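# Teaching by Hand at Naltby

The training room at Naltby has a desk, two screens and a pair of hand controllers hung on a hook. The arm being taught lives inside a simulator called Stokier. An operator moves a controller, the simulated arm follows, and the run is saved. By the end of December the team had 1856 saved runs, and it kept 700. 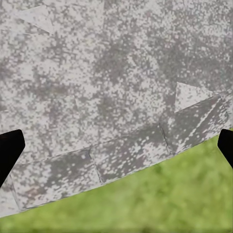

*Gripper view in Stokier, at the row of blocks where the stone meets the grass.*

New operators start with plain moves: down, across, stop, back up. Besach, the company that runs the room, gives each of them 44 practice runs before anything is saved for training. Most people rush at first. The learning software copies what it is given, so a nervous wobble in the hand can turn up later in the robot.
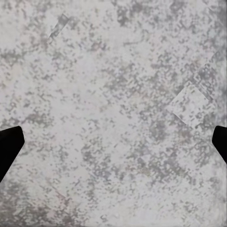 Depth is the hardest thing to judge on a flat screen. Operators learn to watch how the ground changes as the arm moves. With speckled stone on all sides of the two fingers, there isn't much to go by, and a paler diamond-shaped patch like the one near the right finger makes a useful mark to steer from.

The older method was to hold a real arm and push it through the job. Besach still does this with a Mühlbauer arm in the next room. It is slower, and after an hour your shoulders know it.
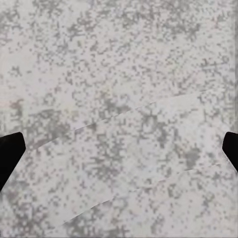
Reviewing the runs takes longer than making them. A reviewer plays each one back and cuts the parts where the operator was lost. Faint lines such as the two that slant up across the stone help with this, as they show which way the view is drifting from one moment to the next.

Of the runs kept so far, 236 came from operators in their first month. The reviewers don't mark those
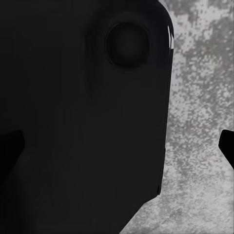 any differently. A slow, steady run from a beginner is worth keeping, and a fast one from an old hand sometimes gets thrown out. The next batch will be recorded with the same controllers and a longer practice period.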